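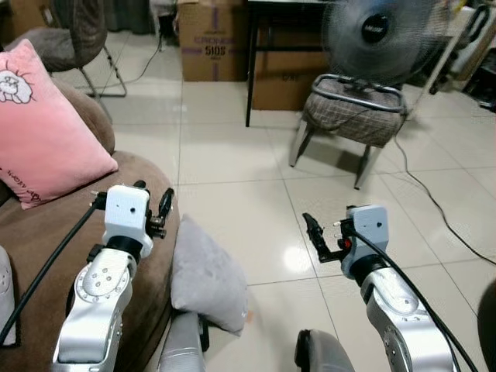 Mebrat Ejigu writes that the gray one has been on her couch since September and still goes back into shape after a night of being slept on. She would like the cover to come in a longer size too. We have passed that on to the sewing room.

Istton Throw Pillow, Light Gray
Item 1509

A soft pillow with a plush cover, made by Degefa for sofas and armchairs. The light gray goes well with brown upholstery, and it sits fine next to a brighter pillow if you have a pink or printed one already.

The cover zips off along one side. Wash it cold with the zipper closed and hang it to dry. Do not iron. The insert should be spot cleaned only. Shake the pillow by two corners once a week and the filling will spread back out.

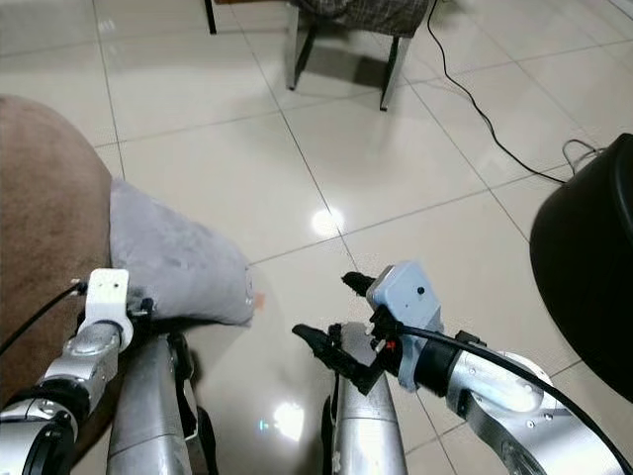 Istton in light gray, on a brown sofa.

Details
Color: light gray
Closure: hidden zipper
Insert: included
Spare cover: item 204, sold separately
Spare insert: item 234

The plush picks up lint from dark blankets. A damp hand or a lint roller takes it off. On tile floors, wipe up dust under the sofa before you set the pillow down there, or the pile will collect it.

Orders placed before noon leave the Gruvport warehouse the same day. Returns are accepted if the tag is still on the cover. For orders of 300 or more, write to Brenda Yeoman at the Mudunell office.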